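Diese Website verwendet Cookies, um Inhalte zu verbessern. Mit der weiteren Nutzung stimmen Sie unserer Datenschutzerklärung zu. Einverstanden | Einstellungen

Åsmund Lundgren, Kojo Dogbe
August

3.2 Blendung und Flächenhelligkeit an Arbeitsplätzen

Die Erhebung in den Werkstätten der Firma Sarnow umfasste 11 Räume, die sich in Ausrichtung, Fensterfläche und Alter der Deckenbeleuchtung unterschieden. In zwei Räumen war die Beleuchtung kurz zuvor erneuert worden, in den übrigen stammte sie aus der Erstausstattung des Gebäudes. Gemessen wurde die Beleuchtungsstärke auf Höhe der Arbeitsfläche, jeweils morgens und am frühen Nachmittag. Insgesamt liegen 1486 Einzelwerte vor. Messungen bei geöffneten Außentoren gingen nicht in die Auswertung ein.

Als untere Grenze für einfache Tätigkeiten legten wir 300 Lux zugrunde. Dieser Wert wurde am Nachmittag in allen Räumen erreicht, am Morgen dagegen fielen die nach Norden gelegenen Räume darunter. Die Beschäftigten klagten trotzdem selten über zu wenig Licht. Häufiger nannten sie müde Augen und das Gefühl, beim Aufblicken von der Arbeit kurz nichts zu erkennen — ein Befund, der sich mit der Beleuchtungsstärke allein nicht erklären lässt.
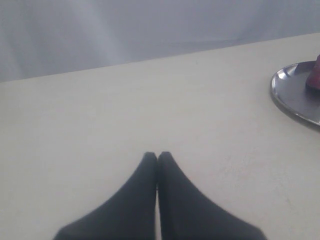
Abb. 2: Helle Arbeitsfläche mit dunklem Gegenstand im Vordergrund.

Für die Beurteilung eines Arbeitsplatzes ist neben der Beleuchtungsstärke die Verteilung der Leuchtdichten im Gesichtsfeld maßgeblich. Das Auge stellt sich auf einen mittleren Wert ein und muss bei jedem Blickwechsel nachregeln. Grenzt mattes Dunkelgrau an eine große, gebrochen weiße Tischfläche wie in Abb. 2, so hängt dieser Mittelwert stark davon ab, wie viel Tischfläche im Blick liegt. In der Befragung wurden helle Tische überwiegend als angenehm und sauber beschrieben, bei längerer Arbeit an kleinen dunklen Teilen jedoch als anstrengend. Mensah kommt für Zeichenbüros zu einem ähnlichen Ergebnis und empfiehlt Auflagen in einem mittleren Grau.

Der Einfluss der Oberfläche selbst wurde getrennt betrachtet. Glänzende Platten erzeugten unter den alten Leuchten deutliche Reflexe, deren Lage sich mit der Sitzposition verschob. Einige Beschäftigte hatten ihre Stühle deshalb schräg zum Tisch gestellt. Für die Auswertung nach dem Verfahren von Fivel wurden solche Plätze gesondert geführt, da die Blickrichtung dort von der Annahme des Verfahrens abweicht. Ein Vergleich mit den Daten aus dem Werk Arari war nur eingeschränkt möglich — dort wurde ausschließlich bei Kunstlicht gemessen.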